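The Slow Return of the Barber's Neck Shave

At Prondcombe, a four-chair shop that opens at seven in the morning, every haircut ends the same way. The barber lowers the collar, applies warm lather below the hairline and takes the nape down with a straight razor. The step adds six minutes to the appointment. Golnar Asadi, who owns the shop, removed it from the price list last August and made it part of the standard cut.

"Customers judge the haircut from the front on the first day," Asadi says. "By day ten they judge it from the back, where the growth shows."

The neckline is the part of a short cut that fails first. Hair on the nape grows at much the same rate as hair elsewhere on the scalp, but a few millimeters of growth on a bare surface are easier to see than the same growth on top. A squared neckline shows it soonest. A tapered one, graduated down to skin, hides it longer.

Asadi keeps appointment records and went through 2672 of them before changing the menu. Of those, 419 were neck cleanups booked between full cuts. Most were for squared or rounded shapes. Her barbers now suggest a taper unless the client asks for something else, and they record the shape on the client card with the guard numbers.

Technique varies. Nipon Kamolrat trained on fixed-blade razors and still holds the skin taut with the thumb of his free hand, working with the grain in short strokes. Zanele Nkuna uses a replaceable half blade and a clear gel, which lets her see the line she is cutting to. Both change the blade after each client. Neither shaves against the grain on the nape, where curly hair in particular is prone to ingrown growth. 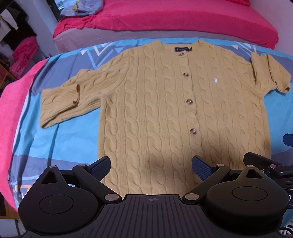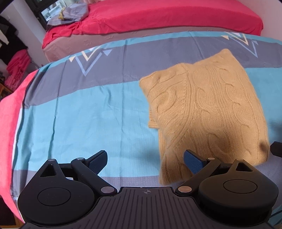
Colors for the cooler months: mustard yellow knitwear, and blue and gray for the bedroom.

Clothing matters more than most clients expect. A high collar rubs on freshly shaved skin, and Kamolrat advises a soft, open neck for the rest of the day. He applies an unscented balm and leaves out alcohol splashes, which sting and can dry the skin.

The products are ordinary. The shop uses a Sokport lather machine, bought secondhand, and a badger brush from Šindelář that is kept for demonstration only. Working brushes are synthetic because they stand up better to repeated disinfection.

Home maintenance is possible within limits. Yurii Chornovol, who teaches evening classes at the Isusura barber school, tells students to give clients two rules. Use a trimmer without a guard only on hair below the existing line, and never move the line up. A neckline raised by almost half an inch takes several weeks to grow back, and the regrowth is visible throughout.

He also recommends a hand mirror facing a wall mirror, with the chin lowered slightly. Dropping the head too far stretches the skin, and the line will sit higher once the head comes up again.

Prondcombe raised the price of a cut by two dollars when the shave was added. Bookings for separate cleanups have fallen, as Asadi expected, and the interval between full cuts has not changed. She plans to review the records again after the holidays.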